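Neltix bin-picking demo, Rirkau open day: is it worth the drive?
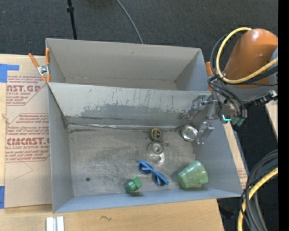

The Neltix picking cell at Rirkau, with sunglasses, a tape dispenser and a plastic cup among the items in the front compartment.

I went to the Neltix open day in Rirkau because our packing room in Prillamberg has been getting their brochures since spring, and because my boss wanted somebody to come back with an opinion. I have one. It cost me a tank of gas and most of a day in August.

First the parts I liked. They let you stand close. The cell is a robot arm, a two-part gray bin and a wooden table, and the bin is held with orange-handled spring clamps, the kind I have in my garage. There's a sheet of cast acrylic lying next to it still in its protective paper. The bin floor is scratched all over and the divider is badly scuffed. I count all of that in their favor. Plenty of trade show robots look like they were unwrapped that morning, and you learn nothing from those.

The job is simple to describe. Objects go in one side, and the arm has to pick them up and put them in the other side. Mwende Rweyemamu ran the session and was good at it. She answered what was asked and didn't read off a card. When a man near me wanted to know if it would handle 2000 items a shift, she said she wouldn't promise that, and moved on. I trusted her more after that than I did the brochure.

Now the complaints.

The mix of objects is too friendly. A cup, a pair of folded sunglasses, a round tin, a little round black container. They were spread out with space between them, and I have never in my working life opened a tote that looked like that. Ours come in jammed, with poly bags stuck to each other and a box wedged across the top. I asked to see a full bin. I was told the full bin was part of the afternoon program. I stayed for the afternoon program and it was a slide.

To be fair, a clear tape dispenser is not an easy thing for a camera, and neither is a shiny tin on a shiny floor. I watched 11 tries from where I stood, and two of those ended with the gripper coming up with nothing. Both times it went back and got the thing on the next go. Fine. But each recovery took long enough that a person would have finished and been looking at their phone, and when I asked for an average pick time I got "it depends on the item." I know it depends on the item. I wanted a number.

The software side, which they call Muli, got the most talk and the least showing. Mwangi Ndung'u from their support group said a new item could be added in a few minutes. I had a roll of our own labels in my jacket and offered it. He was polite about it, but that wasn't on the schedule either.

Price: they wouldn't say in the room. You fill in a form. The support contract is 300 a month per cell, and I only know that because it was printed on a handout by the coffee.

Would I buy one on what I saw? No. Would I go again? Yes, if they put out a packed tote and let visitors bring their own stuff. The machine may well be better than the demo. If you go, get there before 10 a.m., stand on the left so the arm isn't blocking your view of the bin, and skip the slides. Parking is free but it's gravel, and the sign for the entrance is on the wrong side of the building.

Three stars out of five.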